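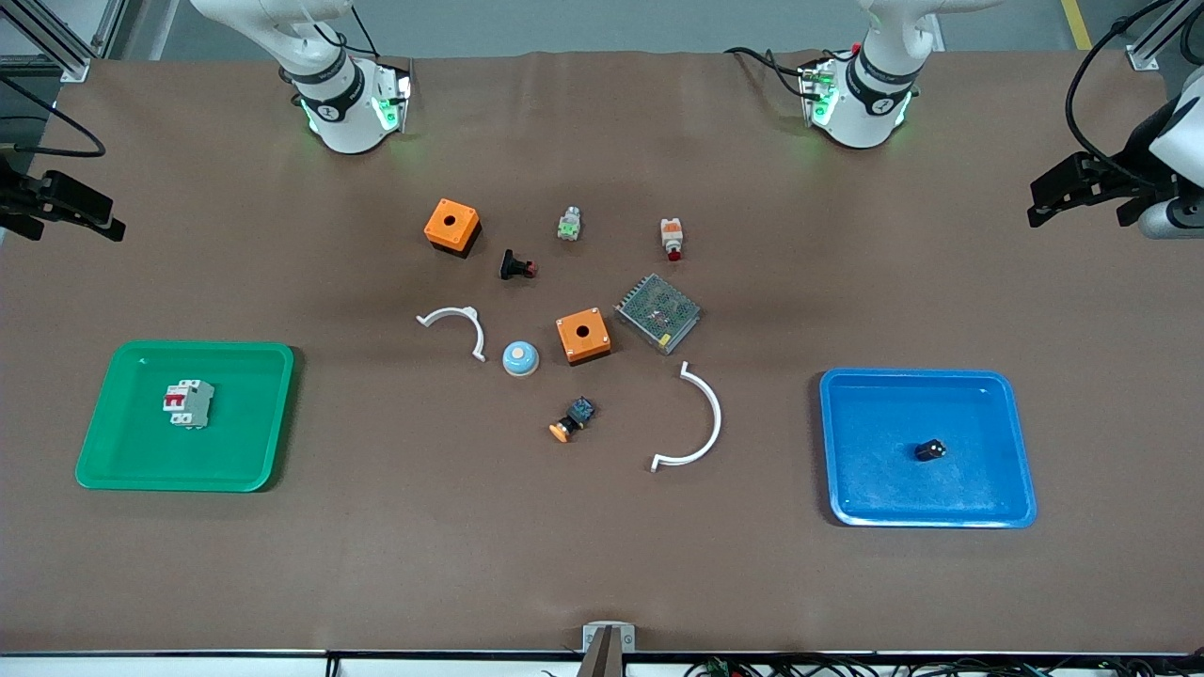
Atelier de peinture sur figurines, niveau 2
Séance 4 : le blanc, le métal et les autres mauvaises idées
Polycopié à relire avant lundi, 19 h

Rappel de la séance 3

Nous avions laissé les fantassins de Skerkville sous-couchés en gris moyen, avec un premier lavis brun dans les plis des capotes. Si le vôtre a séché en auréoles, c'est que vous avez chargé le pinceau comme une louche. On rattrape en repassant la teinte de base sur les surfaces planes, en deux voiles fins. On ne gratte pas. Je le précise parce que deux d'entre vous ont gratté.

Pour ceux qui étaient absents : la dilution de base du cours reste de deux gouttes de peinture pour une goutte d'eau. Elle ne convient ni aux métalliques, ni aux jaunes, ni au blanc, ce qui fait déjà pas mal de monde.

1. Le blanc n'est pas une couleur de départ

Le régiment Østergaard porte, d'après le livret de campagne, « la blanche tunique des marches du nord ». L'auteur du livret n'a manifestement jamais peint de tunique blanche. Un blanc pur posé sur toute la surface ne laisse aucune place pour éclaircir, et la figurine prend l'aspect d'un lavabo.

On part donc d'un gris clair, et on choisit sa famille :

gris chaud (gris clair + une pointe d'ocre) : laine, lin, vieux drapeaux
gris froid (gris clair + une pointe de bleu) : neige, acier laqué, fantômes
gris verdâtre : réservé aux morts-vivants et aux gens qui ont mal dormi

Sur cette base, on monte en trois passages. Le premier couvre les deux tiers de la surface, côté lumière. Le deuxième se limite aux volumes saillants : épaules, genoux, haut des plis. Le troisième est du blanc pur et ne concerne que les arêtes. Si à la fin vous voyez surtout du blanc pur, vous êtes allé trop loin, et vous le savez.

Les ombres se font au glacis, jamais au noir. Une part de peinture pour huit parts de médium, pinceau essuyé, et on tire toujours vers l'endroit le plus sombre : le pigment s'accumule là où on relève la pointe. Entre deux glacis, on attend. Le sèche-cheveux est toléré à distance, en position tiède. L'an dernier, une hallebarde en plastique a pris un virage définitif à cause d'un sèche-cheveux de voyage.

2. Métal vrai, métal peint

Deux écoles. La première consiste à acheter de la peinture métallique et à s'en servir. La seconde consiste à peindre des reflets avec des couleurs mates, pendant trois soirées, sur une épée de 7 mm. La seconde gagne les concours.

Métallique vraie. Sous-couche noire brillante si vous en avez, noire satinée sinon. Diluez avec un médium et changez l'eau de rinçage dès que vous avez fini : les paillettes restent en suspension et se retrouvent sur les visages. Un sergent qui scintille perd beaucoup en autorité.

Métal peint. Décidez d'abord où se trouve la lumière, puis n'en changez plus. Sur une lame à deux pans, le pan supérieur va du sombre au clair et l'autre fait exactement l'inverse. C'est le contraste qui fait croire à l'acier, bien plus que la finesse des fondus. Je montrerai les deux versions en séance, avec mes ratés.

Sur un cylindre (canon, botte de plate, cheminée de char), on place une ligne claire au tiers, une ombre franche juste à côté, puis un reflet secondaire plus terne près du bord opposé. Vérifiez sur une cuillère. Toute la théorie tient dans un tiroir de cuisine.

3. Le cas Golten

Golten est le gros golem de la boîte, celui que tout le monde a gardé pour la fin dans l'espoir de s'améliorer entre-temps. Il cumule les difficultés : grandes plaques lisses, rivets, et des runes gravées trop peu profondes pour retenir un lavis.

Ordre de travail conseillé :

Plaques d'abord, à l'éponge. Un morceau de mousse arrachée, presque sec, tamponné en trois tons. Les emballages livrés par Uline en contiennent assez pour peindre une armée, et je n'ai toujours pas fini le carton de l'automne.
Runes ensuite, au pinceau fin, avec une encre pure. Les débordements se reprennent avec la couleur de plaque.
Rivets en dernier. Un point clair en haut, rien d'autre. Le golem en a beaucoup. Mettez de la musique.

Pour les runes lumineuses, le halo doit rester plus sombre que la source. C'est l'erreur la plus fréquente du cours : on peint un beau vert vif autour de la gravure, puis un vert un peu moins vif dedans, et l'ensemble évoque une fuite. Source presque blanche, bord saturé, halo terne et très dilué. Et pas de halo dans les creux que la lumière ne peut pas atteindre, même si c'est joli.

4. Note sur les vernis

Mat pour les tissus, satiné pour le cuir, brillant pour les yeux et la bave. On vernit tout en mat, puis on rend au pinceau ce qui doit briller. En bombe, jamais par temps humide. Le vernis blanchit, on appelle cela du givrage, et l'élève appelle cela autrement.

Chia-hao Hsu, qui a rendu les deux tiers de ce groupe jaloux avec son porte-étendard, recommande une fine couche de brillant avant tout lavis à l'huile, pour que l'excédent s'essuie proprement. Il a raison. Attendez quand même une nuit complète avant d'y mettre du solvant.

5. À faire pour lundi

Un fantassin Østergaard, tunique montée jusqu'au deuxième passage inclus. On fera les arêtes ensemble.
Une lame en métal peint, sur n'importe quelle figurine, y compris une que vous n'aimez pas. Surtout une que vous n'aimez pas.
Golten sous-couché, et rien de plus. Je connais certains d'entre vous.

Matériel à apporter : pinceau taille 1 avec une vraie pointe, pinceau taille 0 si le 1 a déjà souffert, palette humide, médium de glacis, chiffon qui ne peluche pas. Il reste quelques flacons de gris chaud dans l'armoire, à rendre fermés. Les gobelets d'eau et les gobelets de café ne se rangent pas sur la même étagère.

Barème du projet final : 15 points pour la figurine, 5 pour le socle. Un socle laissé en plastique noir vaut zéro, même avec un discours sur le minimalisme.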